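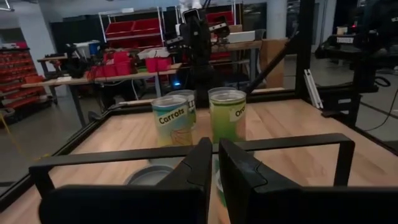
Zineb Hegazy had been out of television for nine years when the call came, and she very nearly let it ring. Good thing she didn't! The new family drama Bruven opens in May, and the 61-year-old actress is in almost every minute of it, funny and fierce and completely at home.

She plays a retired ferry captain who moves in with the son she hasn't spoken to since his wedding. Director Mackenzie Gauthier saw 343 audition tapes for the part before somebody passed her an old recording of Hegazy on stage in Pickering.

"I watched it twice on my phone, standing in a parking lot," Gauthier says. "Then I called everyone I knew until I had her number."

Hegazy laughs when she hears that story. "I thought she was selling me a phone plan." 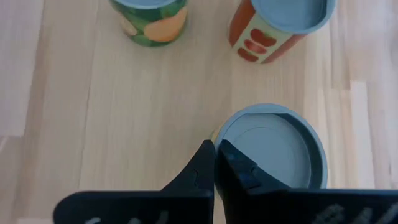

Cans with blue-gray lids on a wooden tabletop.

The shoot ran through a cold fall, and the cast still talks about the dinner episode, filmed over four nights with everyone shouting over the same pot of soup. At the first preview, 800 people stood up and clapped before the credits had finished.

Hegazy was in the back row with her sister. She has since said yes to a stage comedy, and she starts rehearsals the week after Bruven opens.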